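# Sim kitchens, real sinks

I spent most of Saturday rerunning the kitchen tasks from my last post, this time with the Sivwood controller in place of the old one. The question is the same one I keep asking: can a machine do a chore end to end, without a person standing next to it to rescue dinner?

Short version: in simulation, sometimes. On a counter, not yet.

The setup is a single arm with a gripper, a rendered kitchen, and a list of jobs a ten-year-old could do. Pick food out of a bowl. Put food in a bowl. Close a drawer. I ran 100 episodes per task with randomized start positions and a cap of 30 seconds each. Drawers are close to solved. The handle is rigid, it moves along one axis, and a sloppy approach still ends with the drawer shut.

Food in bowls is harder, and the reason is mostly geometry. The rim limits the approach angle. A finger that comes in too flat hits the rim first, and one that comes in steep has to close on something small and curved, sitting near a wall it can't push through.
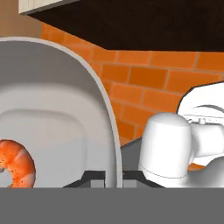
A shrimp is a nasty test object for this. It's a C, so there are two sensible grasps and a lot of bad ones. Grab across the back and it holds. Grab one end and it rotates as the arm lifts. The simulator treats it as a rigid body, which flatters the controller. Real cooked shrimp bends, slides, and leaves a film on the finger pads that changes the friction for the next pick.

The wrist view is the other weak point. Up close, the bowl takes up so much of it that the target can end up at the margin, and a small error in heading loses it completely. Diletow handles this by backing off and looking again, at a cost of two or three seconds each time. Sivwood commits and hopes. I prefer the first behavior, even with the time penalty.

Training data: the Ramalho set has 2,777 demonstrations, and I used 2,000 of them. The rest are held out for a comparison I haven't run. More bowl shapes would probably help more than more episodes. Nearly every failure I logged was contact with the rim before the fingers closed.

None of this covers cleanup. Washing the bowl involves water, soap, and a wet smooth object, and I don't have a simulator I'd trust for any of it. My own dishes are still done by hand.

Next up is the Dradico gripper model with softer pads. I'll keep the same tasks and the same time cap so the numbers can be compared.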